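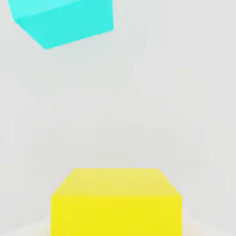 The Timetable Problem at Doncombe

When the Doncombe school was rebuilt on its present site, the district closed two smaller schools and moved their pupils into one building. The architects had planned for the combined enrollment. The timetable had not been planned at all, and for most of the first year the school ran on the old schedules of its two predecessors, laid over each other.

The result was a day with two different lengths of class period. Pupils from the former Rennie school kept periods of 39 minutes. Pupils from the former town school kept longer ones. Bells rang for both groups. Teachers who taught pupils from each side had gaps in the morning and overlaps after lunch, and the science rooms were booked twice on most days of the week.

Heather Mowat joined the school as deputy head during that year. She had taught mathematics and had written timetables at a smaller school, by hand, on a sheet of squared paper. Her first step at Doncombe was to stop adding fixes. Teachers had been trading rooms privately, and the office held three versions of the room list, none of which agreed with the doors.

She began with the constraints that could not be moved. The buses arrived at fixed times, set by the district. The kitchen could serve half the pupils at one sitting. Two music teachers were shared with other schools and were present on set days. Everything else was treated as open, including the length of the period, the position of the lunch break and the order of the subjects.

The draft schedule used a single period length for the whole school. Forty minutes was tried first and rejected. With the time needed to walk between the two wings, it pushed the last class past the first bus. The next draft used 37 minutes, with double periods for science, art and shop. This left a short registration at the start of the day and a staggered lunch in two sittings.

The work was done in Zomeo, a scheduling program the district already licensed. Its automatic mode produced a complete timetable overnight, but it split several reading groups across both ends of the day and gave one teacher five classes in a row. Mowat used the program mainly as a checker. She placed the double periods and shared teachers by hand, locked them, and let the software fill in the single periods. When it reported a conflict, she traced it back to the locked entries and moved one at a time.

Parents objected to the draft on two points. The lower grades would eat early, and the Rennie pupils would lose a study hour that their old school had held at the end of the day. The early lunch stayed, with a snack period added in the afternoon. The study hour was replaced by a supervised room in the library after the last bell, open to any pupil who did not ride the first bus.

The new timetable took effect in October. Attendance clerks had expected a rise in late marks during the first weeks, and there was one, mostly in the passage between the gym and the east wing. Classes in the gym now end 3 minutes early.

Other parts of the plan remain unfinished. The language classes still meet in rooms meant for smaller groups, and the second computer room is shared with the evening program. A proposal to alternate the order of subjects from week to week was tested in the upper grades and dropped after one term, as pupils brought the wrong books. Mowat keeps the rejected drafts in a binder in the office, each with a note of the conflict that ruled it out. The next revision is due when the district changes its bus contract.

Ullideo Magazine | Contact the editors | Copyright Ullideo. All rights reserved. | Back to top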